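Search this site

Four Buns

Nadja Wieser had been contracted by Flarnlow to produce 700 accepted demonstrations of a single task. The task specification was one page. Steamed buns were to be transferred between the pot and the plate, in either direction, one at a time, with the right arm. The left arm would be present and would not contribute. The client, Foltier, wanted it in the recordings anyway, at rest, so that the model would learn when an arm has nothing to do.

She had read the page twice on the train to Promville and found one error in it. The page said "bun or similar." There was no similar. There were four buns, and they had been steamed once and would not be steamed again.

An episode began when she pressed the pedal and ended when she pressed it a second time. Between the two presses she moved the leader arm, and the follower arm did what the leader did. A grasp that closed too far left a mark in the dough, and the mark persisted into every later episode. By the second hour she could tell the buns apart by their creases. She gave them no names. She did give them positions: back, left, front, right.
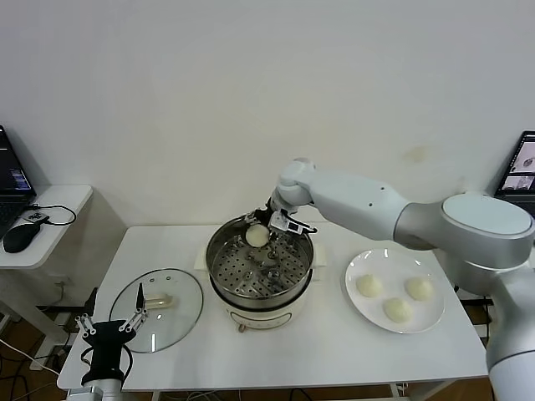
The acceptance rules were kept in a shared file, and the file changed. On her first morning, a bun that touched the rim was acceptable. By noon it was a fault. By the next morning it was acceptable again, provided that contact was brief, and brief was left undefined. Asfaw, who reviewed the episodes from another building and whom she had never met, applied whichever version was current when he opened the recording. His notes came back in batches.

"Hesitation at approach," he wrote against one. "Hesitation at approach," he wrote against the next.

She looked at both. In the first, the gripper had stopped above the pot because she had sneezed. In the second, it had stopped because she could not judge the depth. On the plots the two stops were identical: joint velocities at zero, fingers open, then a resumed descent. She tagged the first one "operator" and left the second one alone.

At 148 accepted episodes she asked Asfaw whether hesitation was a fault or a behavior.

He answered after lunch. "If you do it every time, it is a behavior."

She considered this as an instruction. For the next block she paused above every bun, at the same height, for a count of one. The grasps improved. The notes about hesitation stopped. Her episode length went up, and an automatic message from Flarnlow informed her that her episode length had gone up.

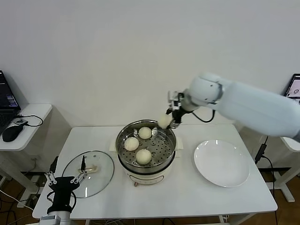
In the evenings she wrote a log that was not part of the contract. It was mostly about surfaces. The dough dried during the day, and a dry bun slid where a fresh one would have clung. She wrote that the fingers needed less force at nine in the morning than at four in the afternoon, and that the model would be given both cases with no clock to separate them. She wrote that she had begun to pause before picking up her own cup.

She included that last line in the weekly report by accident. Asfaw returned the report with one comment beside it: "Duration?"

She timed it. She paused for a count of one.

At 510 accepted episodes the rules file changed for the last time. A new line had been added near the top, above the section on rim contact. It read: "Approach should include a short settling pause, as in the Wieser episodes." Her earliest recordings, made before the pause existed, were moved to a folder called legacy and no longer counted toward the total. She did the subtraction, closed the file, and put her foot back on the pedal. 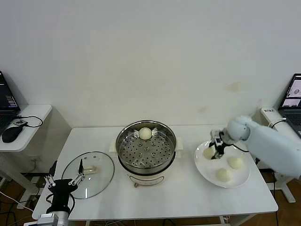

Why keep recordings in which the operator hesitates?

They show the model how a person recovers from uncertainty, and that is useful as long as the cause is tagged and the recovery is clean.

That exchange was pinned to the top of the rules file by the following week. The question was hers. The answer carried no signature, but she recognized the phrase about causes, which she had used in a tag description some days before. She read it through, found no error, and started the next episode — right arm, front bun, pause, descend.

12 comments · 31 shares

© Promville Short Fiction. Contact the editors. Back to top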